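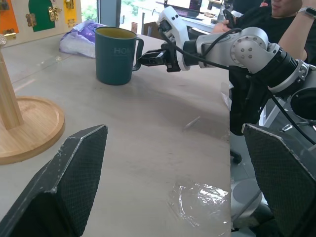 Page last updated: November, 9:15 am

The lending circle that put Flamley back in business

On the first Monday of the month, the back half of the Grivadero bakery fills up with people who want to talk about money. They bring their own chairs if they come late. There is coffee, there is a plate of whatever didn't sell that morning, and at seven sharp Zohreh Kermani opens a green ledger and reads out what came in.

I'd heard of lending circles before I visited Flamley, mostly as something grandparents did when the bank wouldn't look at them. I wasn't prepared for how lively one could be! People cheered when a repayment was read out. A man who had just cleared the loan on his delivery van was made to stand up and take a bow, and he took two.

The group is called Fuvden, a name made from the initials of the founding families with a vowel thrown in so it could be pronounced. It has 224 members. Each of them puts in $80 a month, and once a member has been paying in for half a year, they can ask to borrow from the pool. Loans are small, short and charged at a flat fee that everybody votes on in the spring. The longest run for two years. The purpose is up to the borrower, but it gets read out loud, and I suspect that does more to sharpen a budget than any application form.

Kermani spent most of her working life in branch banking and speaks of it fondly, on the whole. What she missed toward the end was the conversation. "We used to know why somebody wanted the money," she told me. "Then it became a number on a screen and I was reading the number back to them."

Her first loan at Fuvden went to Evaristo Russo, who repairs shoes, bags, saddles and anything else you can get a needle through. His stitching machine had died two weeks before school went back, his busiest stretch of the year, and his credit card was already carrying the rent. A replacement was going to cost him more than he could find in time. He had looked at one of those same-day lenders on his phone, got as far as the page with the repayment schedule, and put the phone in a drawer.

"I read it three times," he says. "I thought I had the decimal in the wrong spot."

Fuvden lent him the price of a reconditioned machine, to be repaid at $355 a month. He made every payment, the last one early, and the machine is still going. I watched him run a new strap onto a satchel while he explained the fee structure over his shoulder, in more detail than I'd asked for and with obvious pleasure. He now sits with new borrowers before they make a request and goes through their figures with a pencil. He is strict about it. Leave out your car registration and he will find it.

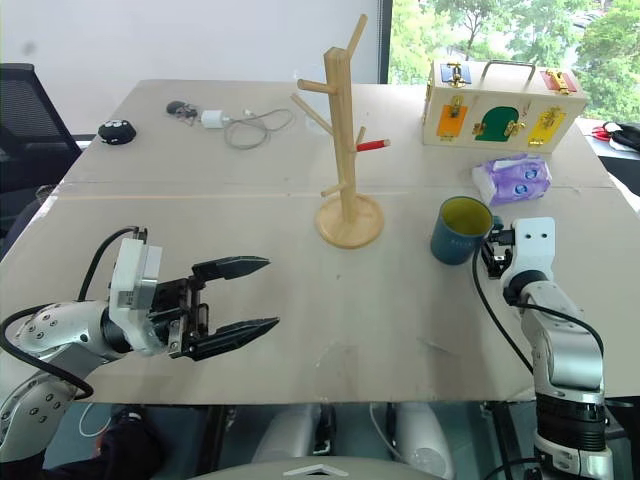 That session with the pencil is the part I keep thinking about. Most of us have borrowed money at some point without another human being asking whether the repayments would fit around the groceries. Russo asks. He wants to know what month the insurance falls due, whether the work is seasonal, who else in the house is earning. If the sums don't fit he'll suggest a smaller loan over a longer stretch, or waiting until the old one is gone. Now and then he suggests selling the boat.

Down the road at Ferraro, the hardware and feed store, the effect is easy to see. The owners borrowed to put a proper roof over the loading yard, and then encouraged three of their staff to join. One used her first loan to pay out a store card and cut it up at the meeting, with borrowed scissors, to a very loud ovation. Another is saving his turn for a course in refrigeration.

There are limits, and the members are frank about them. Fuvden can't do a mortgage. It can't lend to someone who walked in yesterday, however urgent the trouble, and Kermani finds those calls hard. She keeps a list of free financial counsellors taped inside the cover of the ledger and she'll dial the number herself if the person is too rattled to do it. Money in the pool doesn't earn what it might elsewhere, either, and a few members have left over that – amicably, as far as I could gather.

Some repayments are late. When that happens the borrower comes in and says so, and a new schedule gets worked out that evening, in front of whoever's there. I sat through one of these expecting to want to look at the floor. It took five minutes. Someone asked after the borrower's mother, someone else knew of a few days' fencing work going, and the ledger was amended in blue pen.

Other towns have been in touch. Kermani has driven out to two of them with a photocopy of the rules, which run to a page and a half, and she's blunt about what doesn't fit on the page. You need people who'll see each other at the shops. You need someone who enjoys adding up. She'd also recommend a bakery, if you can get one.

The meeting I went to finished a little before nine, with the total read out twice and checked by a teenager with a calculator. Russo stacked the chairs. The next request on the list was for a secondhand piano, and there was already some debate in the car park about whether it would fit through the door.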